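2025-06-02 bench 3, two-arm cell

Picking up from where the planner kept refusing to plan. Ineke is out until the afternoon so this is mostly me poking at it.

State this morning: right arm plans fine to the hover pose over the board, left arm plans fine on its own, both together fail 9 times out of 10 with "start state in collision". No pair named in the log because somebody (me) set the log level to warn back in December and never put it back. Put it back. Now it says:

right_gripper_body <-> board_link

So the planner thinks the gripper is already inside the wood before it has moved anywhere. It isn't. Jogged the right arm down by hand to check, plenty of daylight under the fingers.

Two suspects:
1. board height wrong in the scene file
2. TCP offset for the right gripper wrong, or padding too fat

Checked 1 first because it's quick. Scene file has the old Ullinby board, which was thicker. New board went on and the collision box was never edited. Changed the box, reloaded the scene server, restarted the planner node. Better, but not gone. Still fails on the low poses.

Checked 2. Padding is set globally and it applies to attached objects AND to the world, so we get it twice. Found this in a comment in the Verschueren fork, not in the docs. Set world padding to zero, left link padding alone. Start state error gone for the hover pose.

Ran the batch script over the stored poses, right arm only, left parked at its usual spot:

total 224
planned 176
failed 48

All the failures are on the far side, where the elbow wants to swing toward the left arm. That's a real limit and not a bug I think. The parked pose for the left is lazy, it leans in over the slats. Should try a parked pose with the shoulder rotated back. TODO.

Cabels are not in the collision model at all. The black ones off the right arm hang down beside the gripper and lie across the board. Planner has no idea. For today just keeping wrist rotation limited in software, joint 6 clamp in limits.yaml, and going slow. Long term either a crude capsule on the wrist or tie them up properly. Ineke votes capsule. I vote zip ties.
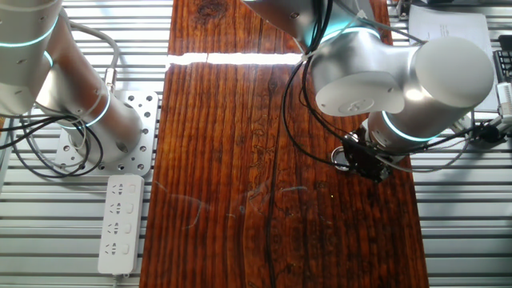
Surface detection

Wanted the board edges from the fixed camera so we stop typing the pose in by hand. Current pipeline: undistort, threshold on color, fit two long lines, intersect with the table plane, publish as board_link.

Color threshold works better than I expected, red-brown wood against silver profiles is about as easy as it gets. Trouble is the light. There's a bright band across the board near the top and it blows out, so the mask splits in two and the fitter takes only the bigger blob. Board comes out short. Position across is ok, length is garbage.

Second problem, the long crack down the middle. Edge detector loves it. With the old settings it was picked as the left edge of the board in a good chunk of frames, and then the published pose jumps sideways and the planner throws away its whole scene. That explains the twitching Welington saw in the viewer and blamed on the network. Sorry Welington, you were half right, the network is also bad.

Fixes so far:
- close the mask before finding blobs, and merge blobs if they share the same side lines
- only accept edges where one side is wood color and the other side isn't (kills the crack, kills the grain lines)
- hold the last pose unless the new one agrees for 3 frames in a row
- masked out the strip to the left with the white power strip on it, it sits right next to the edge and was pulling the line fit

Replayed the recorded bag with the new settings, 2326 frames. No sideways jumps. Length still wrong when the band is strong. Merge step doesn't always catch it, gap too big. Might just take length from the scene file and let the camera do position and angle only. Feels like cheating but the board doesn't change length.

Left arm base

Mounting plate frame vs. what's in the URDF: looks like the yaw is a bit off, the left arm's marker check drifts the further out you go. Did not touch it. Recalibrate with the Rirlow target, both arms, same session, otherwise we chase it forever.

Tooling gripes, so I remember
- Fakov bridge drops the right arm's status topic if both arms reconnect within the same second. Workaround: bring up left, wait for ready, then right. Put a sleep in the launch file, ugly, it's on branch cell-padding.
- scene server doesn't reload on file change. You have to restart the planner too or it keeps the old box. Lost an hour on this AGAIN.
- viewer shows padding off by default, which is why none of us saw it. Turned on in the shared config.

Next
- new parked pose left, rerun the batch
- decide on length from file (ask Ineke)
- capsule or zip ties
- base calibration, both arms
- push the log level change befor I forget

Ineke back, read this, says fine on length from file but wants a warning if the camera disagrees with it by a lot. Ok. Adding that now.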